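Keep the Paper Bus Schedule

In November the transit office in Tadholm stopped printing its bus schedule. The racks at the library and the post office came down the same week. Riders were told to use the Temba app or look at the website. The office said the change would save money, and I have no reason to doubt it. I still think it was a mistake.

The last printing was 300 copies. At the council meeting that number was used as proof that few people wanted them. But the racks were empty well before the end of each season, and when a thing runs out, the sensible guess is that more people would have taken one.

I own a phone and I use the app. It is good at telling me when the next 20 is coming. It is bad at showing me the whole day. If I want to know whether I can get to the clinic, have lunch and still catch a bus home before dark, I have to enter each trip separately and remember the answers. The paper schedule put all of it on one sheet. Ours hung inside a kitchen cabinet door, and everyone in the house could read it with their hands full.
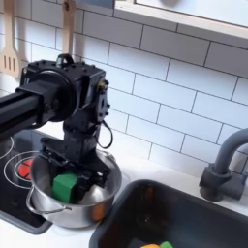
Ludivine Courtois wrote to me after I raised this in a shorter letter, and she disagrees. Printed times go out of date, she says, and a wrong schedule on the wall is worse than none. She once waited nearly an hour at Grultent Road for a bus that had been dropped from the route two weeks before.

I take the point. A bus that does not come is a serious matter in winter. But the office changes its times twice a year, and the cut she ran into was made between those dates with no notice posted at the stop. The app riders I have asked did not hear about it early either. A printed sheet with the end date in large type would handle the normal changes, and a notice taped to the pole would handle the rest.

There is also the question of who rides. Plenty of people on the midday buses are old, or are children, or have a phone with no data left by the end of the month. They pay the same fare I do. Asking them to call the office during business hours is a poor trade for a folded sheet of paper.

The council takes up the transit budget again this spring. I would like to see the printing put back, even as a small run in black and white.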